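Urwood Brushed Sheet Set in Olive

Bedding > Sheets > Urwood

We have carried the Urwood set at Plosero for 7 winters now, and it's still the one we put on our own beds when the evenings start to get chilly. The cloth is woven for us by Gündoğdu, a family mill we've bought from since our first catalog, and it is brushed on both sides, so it feels soft and a little fuzzy from the very first night (no waiting for it to break in!).

Olive is the quiet one of our greens, closer to sage once the daylight gets at it, and it goes with just about everything you already own. It's also a lovely surface for folding the wash on – a T-shirt stays where you lay it while you bring the hem up, and there's plenty of room for the rest of the pile.
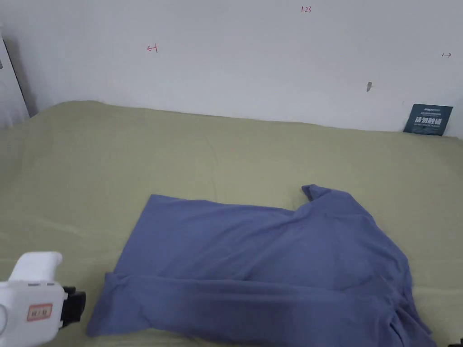

What you get

One fitted sheet, one flat sheet and two pillowcases. The king set has one more pillowcase, tucked inside the flat sheet, so please look before you write to us. Elastic runs all the way around the fitted sheet.

Washing

Warm water, low heat, and skip the fabric softener, which flattens the nap. You'll find a bit of lint in the dryer screen the first few times, and a few wrinkles are part of the look.

Sizes and stock

Twin, full, queen and king. We had around 3,000 sets made in this color, and the next batch from the mill is due in February. Matching Marketti pillow shams are sold separately.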